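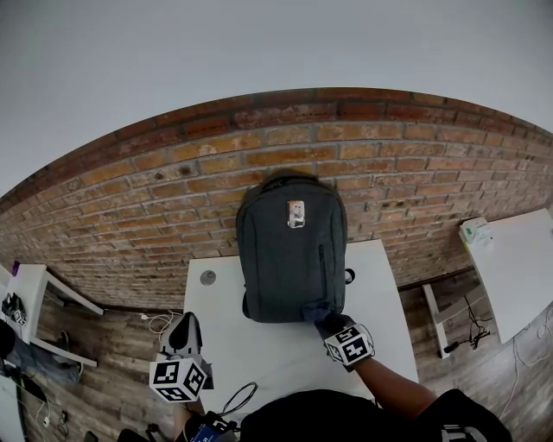 A backpack on a table beside a brick wall.

The donkeys start arriving at Kinisach before five in the morning. Most have walked through the night with a rope through the halter and a sack of maize husks on their backs. By the time the gates open there are lines of them along the road, some with open sores where the pack frame has rubbed, some too lame to put a hind foot down.

Abundio Cuautle has been coming to this market since 1997, when he was an apprentice farrier. In those days, he says, animals were sold for work. A family would buy a young jenny and keep her until she was old. Now a large share of the sales go to dealers who want hides, and the condition of the animal hardly affects the price.

"A dealer doesn't look at the teeth," he says. "He looks at the size and he pays."

Cuautle keeps a notebook. On one Thursday in December he wrote down 32 donkeys that he judged unfit to travel. All of them were sold, and all were loaded on to open lorries for the road to Tasetti, a journey of nine hours with no water stop.

The law already forbids this. Transport rules require shade, water and a rest period, and an animal that cannot stand must not be moved. The fine is 3000 for each lorry, which a dealer can earn back on a few hides. Drivers told me they had never been asked for papers at the Entili checkpoint, and on the two nights I spent there I saw no lorry opened.

Mohandas Fernandes runs the small equine clinic at Masel, halfway along the route. His stable has room for eight animals. Last year the clinic treated more than 1000, mostly working donkeys brought in by their owners for hoof and skin problems. The ones from the lorries come in when a driver decides they are not worth carrying further and leaves them at the roadside.

Fernandes wants a vet at the market gate with the power to refuse a sale. He also wants the hide trade licensed, with a cap on numbers – a proposal the district council has put off twice. Cuautle would go further and ban it.

Meanwhile the families who depend on donkeys are finding them hard to replace. A woman who sells water in the hills above Masel told me the price of a healthy jenny had doubled in three years. Hers was stolen in the spring, and she has been carrying the cans herself.

The council is due to discuss the licence again after the harvest.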